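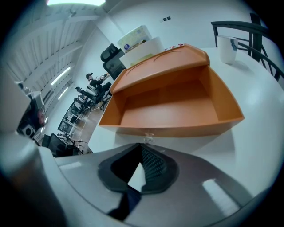
Setting up your first listing in Plikero is the fun part, and it goes faster if your papers are in one place before you log in. You'll want the deed, the latest tax bill, the seller's signed agreement and any floor plans you have. An open desk tray like the orange plastic one is plenty for a single property, and you can slide each sheet back in as you enter it!

Reading time: 2 min

4.1 Create the listing

1. Log in and choose Listings > New.
2. Type the street address and pick the match from the drop-down list. New streets may be missing, so click Place Pin and drop it on the map yourself.
3. Enter the asking price in whole dollars, no commas.
4. Add the headline (35 characters at most). Short ones look great on a phone.
5. Click Save Draft. You'll see a gray Draft tag next to the address.

Note: Drafts stay private to your office. Play around as much as you like!

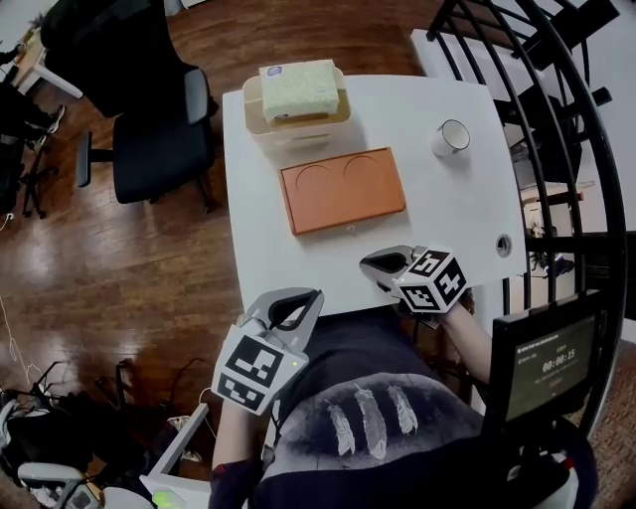 4.2 Add rooms and photos

1. Open the Rooms tab and add each room with its length and width in feet. Plikero works out the floor area for you (we love this one).
2. Drag your photos into the Photos box. The limit is 100 per listing.
3. Move your best outside shot to the first spot. It becomes the cover.
4. Click Check Photos and fix anything marked in red.

Caution: Deleting a room also deletes the photos attached to it, and there is no undo. Move them to Unsorted first.

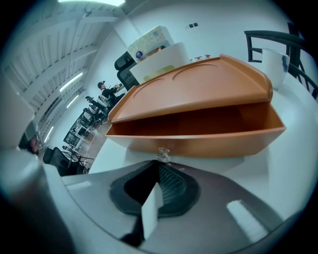 4.3 Send for approval

1. Click Send to Broker and choose a name. In the Grillia office that will be Akosua Kpodo; in Dastden, pick Naheed Bangash.
2. Wait for the green Approved tag, then click Publish.
3. Open the public page on your phone and try the contact button.

Note: Error 115 means the seller's agreement hasn't been uploaded. Add it under Documents and send the listing again.

Open houses are set up separately, in section 5.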